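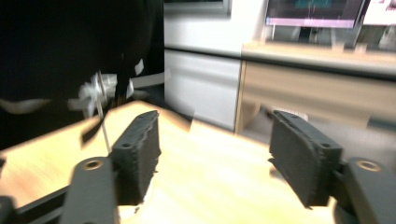

Table Activities in a Shared Workroom: Preparing, Using and Clearing a Wooden Work Surface

Student project report, second-year module in Domestic and Workplace Studies
Submitted by Morfudd Ruddock
Supervised by Gobnait Mac an tSaoi

Summary

This report examines how a single light wooden table was used for small craft activities in the shared workroom at Brusmont, and how the condition of its surface affected the work that followed. The project ran over 7 weeks and ended in May. During that period 44 sessions were recorded in a written log kept beside the table. The main finding is that small debris left on the surface caused more interruptions than any shortage of tools or materials. A short clearing routine was drawn up in response and is set out in Section 4.

1. Background

The workroom at Brusmont is used by three student groups. It contains one main table, two sets of shelves and a sink. The table is used for cutting and folding paper, for assembling light models, and for sorting small items before they are packed. It is also used for eating lunch, although the room rules do not permit this.

In the previous year, a student project called Plestari looked at how materials were stored on the shelves. That project recommended labeled boxes, and these were introduced. The report did not consider the table. The present project was proposed to fill that gap, and was approved with the condition that no new furniture be purchased.

2. Aims

The project had two aims. The first was to record what the table was used for and in what state it was left. The second was to propose a routine for clearing it that a person working alone could complete without special equipment.

3. Method

3.1 The log

A notebook was placed on the end shelf. Each person using the table was asked to enter the activity, the materials, and anything that had to be removed before work could begin. Entries were made in the person's own words and were later sorted by the author under common headings. In total, the notebook produced 393 separate remarks, since most sessions gave rise to several.

3.2 Observation

The author attended the Wednesday session each week and took notes on the order in which items were brought to the table, used and put away. No instructions were given to participants at these sessions.

3.3 Limits of the method

The log depended on the goodwill of those using the room. Some entries consisted of a single word, and the entry "Um" appears on one page with no further explanation. It was retained in the notebook but left out of the analysis. It is also likely that people who left the table in poor condition were less willing to write in the log than people who found it that way.

4. Findings

4.1 Activities

Paper and card work was the most common activity, followed by the assembly of light models. Pinwheels were made often, partly for a display at the entrance and partly because the materials were always in stock. Sorting and packing took place mainly toward the end of the project, when the groups were preparing their finished pieces for collection.

4.2 Condition of the surface

The remark made most often concerned crumbs, specks and small scraps on the tabletop. Pale scraps are difficult to see against pale wood, and the lighting makes this worse. The lamp over the table is strong, and with the blinds open the glare on the surface hides almost everything that is not dark. Several participants wrote that they had wiped the table and still found fragments under their work.

Glue was mentioned less often than expected. Where it did occur it took longer to deal with, and on one occasion a sheet of finished work was torn when it was lifted.

4.3 Movement around the table

People usually worked standing. Those holding a light object on a stick tended to lift it above the table to turn or test it – a movement that needs clear space on both sides. When tools had been left near the edge, participants stepped back from the table to make the same movement, and materials were sometimes dropped on the floor.

4.4 Proposed routine

The following routine was tried during the final weeks.

Turn the lamp off and look across the table from one end.
Move all tools to the shelf tray.
Brush scraps toward one corner and collect them on a sheet of card.
Wipe the surface with a damp cloth, working along the grain.
Dry the surface before any paper is put down.

The first step was added after a suggestion from Gobnait Mac an tSaoi, who pointed out that scraps show more clearly in low side light. A spray cleaner sold under the name Prorelow was already in the cupboard and was tried in place of the damp cloth. It left a film on which card slid about, and its use was discontinued.

5. Discussion

The routine was followed in most of the later sessions, and remarks about scraps became less frequent. The change cannot be credited to the routine alone. One of the three groups finished its work early, and the room was quieter as a result.

Participants raised two objections. Some felt that drying the table was unnecessary. Others asked why the lamp could not simply be replaced with a weaker one, a request that was outside the terms of the project but has been passed on to the department.

6. Recommendations

The routine should be printed and fixed to the wall above the shelf tray. A soft brush should be kept with the table and not lent to other rooms. The notebook should remain in place for a further term, with a printed heading for each column so that entries can be compared more easily.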